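## Hafenvorplatz Kurkport: Parken künftig kostenpflichtig?

**mole_nord**

Im Aushang am Fähranleger steht, dass die Gemeinde ab März Gebühren auf dem Vorplatz erheben will. Betreiber soll die Firma Pondell werden, mit Automat und App. Die ersten 5 Stunden kosten dann 7 Euro, danach gilt der Tagessatz. Wie hoch der ist, steht nicht dabei.

Ich pendle viermal die Woche auf die Insel und lasse das Auto immer in Kurkport stehen. Mit dem Bus komme ich zur Frühfähre nicht hin, der erste fährt um 6:40 Uhr. Weiß jemand, ob es eine Pendlerkarte geben wird?

**Deichgraf77**

Pendlerkarte war im Bauausschuss Thema, wurde aber vertagt. Ich finde die Gebühr trotzdem richtig. Die Unterhaltung zahlen bisher alle im Ort, auch die ohne Auto. Im Sommer stehen da Wohnmobile die ganze Woche und lassen keinen Cent hier.

Die Fläche muss außerdem irgendwann saniert werden, und bei Regen läuft das Wasser schlecht ab. Das steht so auch im Gutachten von Standance, das die Gemeinde bezahlt hat.

Grauer Himmel, graue Fläche, so kennt man es bei uns:
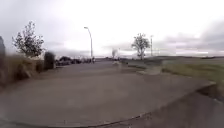 ### Re: Gutachten

**mole_nord**

Das Gutachten habe ich gelesen. Es geht darin um Entwässerung und Unterbau, von Gebühren steht kein Wort drin. Die Sanierung war schon im vorletzten Haushalt eingeplant und ist dann rausgeflogen. Wer garantiert, dass die Einnahmen diesmal dort landen?

**Pouran Naseri**

Niemand garantiert das. Parkgebühren gehen in den allgemeinen Haushalt, wenn der Rat nichts anderes beschließt. Man kann aber einen Antrag stellen, dass ein fester Anteil für den Platz zurückgelegt wird. In der Nachbargemeinde hat das geklappt, dort lagen nach der ersten Saison 1000 Unterschriften vor.

**Deichgraf77**

1000 Unterschriften bekommt ihr hier nie zusammen. Wir haben laut Amtsblatt 1832 Einwohner, und die Hälfte fährt gar nicht mit der Fähre.

**Pouran Naseri**

So viele braucht man auch nicht. Ein Bürgerantrag geht mit deutlich weniger, die genaue Zahl steht in der Satzung. Ich frage im Rathaus nach.

**krabbe_hh**

Zweitwohnung hier, also wohl der Feind. Ich zahle gerne, wenn es vernünftig geregelt ist. Was mich stört, ist die App. In Kurkport habe ich bei schlechtem Wetter oft kein Netz, und an den Automaten von Pondell kann man meines Wissens nur mit Karte zahlen. Meine Mutter ist 84, die stellt sich da nicht in den Wind und tippt.

Am Hafen steigt außerdem der Verkehr in den Seitenstraßen, sobald der Platz Geld kostet. Das war beim Strandparkplatz genauso. Die Leute stellen sich dann in den Hyvönen-Weg — der ist jetzt schon zu.

Mein Vorschlag wäre eine Parkscheibe für zwei Stunden und erst danach Gebühr. Zum Bringen und Abholen reicht das. Straße und Rasen bei typischem Wetter, passend zur Laune:
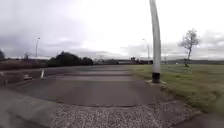
**mole_nord**

Parkscheibe löst mein Problem nicht, ich bin zehn Stunden weg. Beim Hyvönen-Weg gebe ich dir recht, da müsste gleichzeitig Anwohnerparken kommen.

**Deichgraf77**

Anwohnerparken kostet auch wieder Geld und muss kontrolliert werden. Bei uns kontrolliert abends keiner mehr. Ich bleibe dabei, Gebühr ja, aber ein ordentlicher Jahrespreis für Pendler.

**Pouran Naseri**

Kurze Rückmeldung aus dem Rathaus: Der Vertrag mit Pondell ist noch nicht unterschrieben. Anregungen kann man schriftlich einreichen, formlos, mit Name und Anschrift. Ich setze einen Text auf mit Pendlerkarte, Münzzahlung und zwei freien Stunden. Wer mitzeichnen will, schickt mir eine Nachricht.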